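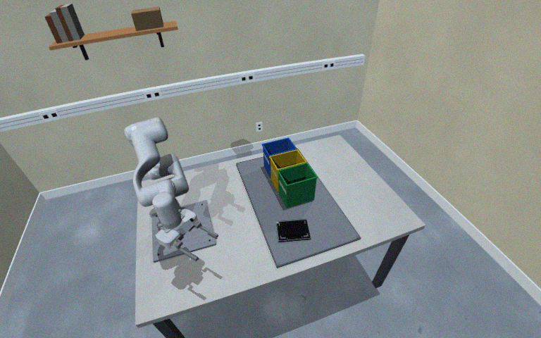

*El puesto de clasificación, con el brazo y las tres cajas, en el modelo por ordenador.*

Teresa Nowicki llega a la entrevista con una libreta llena de flechas. Trabaja desde hace 16 años en el almacén de devoluciones de Hemerberg, en Stadthorpe, y desde agosto coordina el turno que comparte la sala con los brazos. Antes de enseñarme el puesto de verdad, me enseña el simulado en la pantalla de la oficina.

«Aquí probamos todo primero», dice. «Cuando Lech cambia de sitio una caja, la cambia antes en el modelo. Al principio me parecía un juego. Ahora no dejo que nadie toque la mesa sin haberlo visto en la pantalla.»

Lech Lis es el técnico que prepara esas pruebas. Habla poco y muy rápido. Me explica que la azul es para las piezas que vuelven a la venta, la amarilla para las que necesitan revisión y la verde para reciclaje. El orden lo decidieron las personas del turno, después de una discusión bastante larga.

«Yo las quería separadas, porque para la pinza es más fácil», cuenta. «Ellas las querían juntas, porque son ellas quienes las vacían. Ganaron ellas.»

Le pregunto a Teresa qué ha cambiado en su día. Lo piensa un momento. Antes, dice, una persona clasificaba 460 piezas por turno y terminaba con las muñecas doloridas. El mes pasado el puesto hizo 1186 en una sola jornada, pero a ella esa cifra no le gusta mucho.

«La dirección la repite siempre. A mí me interesa otra cosa: quién mira las piezas dudosas. El brazo coge una bomba con una grieta pequeña y la deja con las buenas. Nkechi lo oye en la mano, si se puede decir así. La mueve un poco y ya sabe.»

Nkechi Nnaji, que está en la mesa de al lado, se ríe al escuchar esto. Ella era clasificadora y ahora hace revisión. El cambio le trajo un pequeño aumento de sueldo y un curso de 3 semanas, que considera demasiado corto.

«Me enseñaron a parar la máquina y a ponerla otra vez en marcha. Lo demás lo aprendí preguntando a Lech por teléfono», dice. «Y echo de menos hablar. Antes éramos cuatro en una mesa y se hablaba todo el tiempo. Ahora tengo al lado un brazo – muy educado, eso sí.»

No todos se quedaron en la sala. Dos compañeros pidieron pasar a expediciones y otra se fue a Valtetti, la empresa de la calle siguiente. Teresa insiste en que no hubo despidos, pero reconoce que tampoco se ha contratado a nadie desde el verano. Samah Berrada, delegada de la plantilla, lo dice con menos suavidad.

«Firmamos un acuerdo que protege a los que ya estábamos. De los puestos que no se cubren, el acuerdo no habla. Es lo que vamos a pedir en la próxima negociación, junto con un curso más serio.»

También quiere que los trabajadores tengan acceso al modelo. Hoy sólo lo abren Lech y la coordinadora. Samah piensa que quien va a pasar ocho horas en un puesto debe poder verlo antes y decir si la mesa le queda mal o si el paso es estrecho. Lech está de acuerdo, aunque le preocupa quién va a guardar los cambios.

Al final de la visita vuelvo con Teresa a la oficina. En la pantalla sigue abierto el modelo, con la pinza separada y sin nada entre los dedos. Ella borra una flecha de su libreta y dibuja otra. La semana próxima quiere probar las cajas más cerca del borde, para que Nkechi no tenga que estirarse tanto.

«Lech dirá que no», me avisa, y guarda el lápiz.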